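# Handover between two hand-held grippers: does the second view help or hurt?

**otakar_p** wrote:

Hello all. I am working on passing an object from one gripper to another one, and I would like to hear opinions before I repeat the training. Two people each carry a hand-held gripper, one gives, one takes, and the policy learns from the recordings. We call the collection Mowat. It has 2723 handovers after cleaning. We threw away 313 because the tracking was lost.

I trained two policies. The first one sees only the camera of the receiving gripper. The second sees both cameras, giver and receiver. I expected the second to be clearly better. It is better when the object is short. When the object is long and thin, it closes too early, and the object is pushed out of the line of the giver's fingers. The one-camera policy waits longer and does this less.

Has somebody seen this before?

---

**ieva.paulauskas** wrote:

Yes, and in my case the reason was time, not the model. The two cameras were not synchronized well. The policy learned that "giver is still" arrives a little before the receiver has contact, so it closed on the giver's signal. How do you align the two recordings?

---

**otakar_p** wrote:

We show a clock code to both cameras at the start of each session. Then we trust the frame rate. So there can be drift in a long session, I admit this. I did not measure it at the end.

---

**nustar_bench** wrote:

I do not agree that it is only time. With a long object the giver's camera sees mostly the near end, and the far end is small. The receiver's camera sees the opposite. If you only put the two features one after the other, the network can take the easy one and ignore the rest. Try to hide the giver's view at random during training. It costs you one line.

---

**ieva.paulauskas** wrote:

You can hide the view, but then you cover the problem and you do not find it. If the drift is there, the data are wrong for all later work also. I would measure first.

---

**nustar_bench** wrote:

Measuring takes a day. Hiding takes a minute. He can do the second while he prepares the first.

---

**inma_herrero** wrote:

May I ask a more basic question. What is your label for the moment of handover? In our group (project Rerkden) we had three people labeling, and each one had a different idea. One marked first touch, one marked when both grippers hold firmly, one marked when the giver starts to open. The difference is small for a cube. For something long it is big, because the receiver touches, corrects the angle, and only then squeezes.

---

**otakar_p** wrote:

Inma, this is a very good question and I am a bit ashamed of the answer. We mark it from the width of the receiver's fingers. When the width stops changing, we say the handover has started. There is no label for the shared hold as its own phase.

This is the part of the task I mean, from the receiver's side:

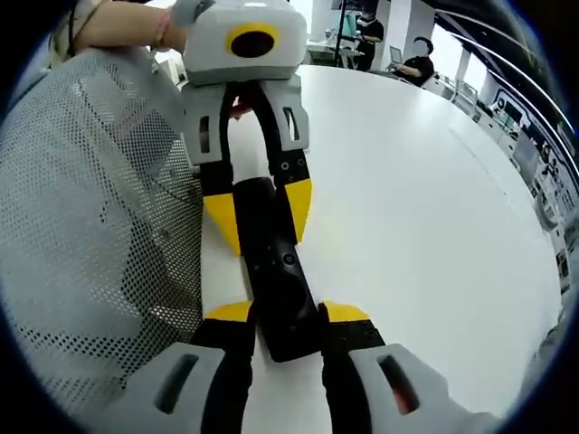
Both pairs of fingertips are on the object at this moment, one pair at the upper end and one at the lower end. In my labels such a moment belongs to the same phase as the release, and now I think this is a mistake. The object also runs diagonally between the grippers, so the angle is one more thing which the receiver must accept.

### What I will try next, in this order

1. Show the clock code also at the end of each session and compute the drift. (Ieva)
2. Add a label for the shared hold, from first contact of the receiver until the giver opens. (Inma)
3. Hide the giver's view at random, with the labels unchanged, so that I can see the effect alone. (nustar_bench)

---

**inma_herrero** wrote:

For point 2, be careful with "first contact" from finger width only. A soft pad compresses and the width continues to change after the touch. We used motor current on the robot side, but on the hand-held tool you do not have this. We finally labeled by eye, two people per clip, and kept only the clips where they agreed.

---

**nustar_bench** wrote:

By eye for 2723 clips? I would take a small part, train a classifier and correct it.

---

**inma_herrero** wrote:

A classifier learns your mistakes too. But for a first test, fine.

---

**otakar_p** wrote:

I will start with the long objects only, by eye, together with Orysia Kuzmenko from our lab. The drift check runs first. I plan to post the numbers in February, also if they are bad.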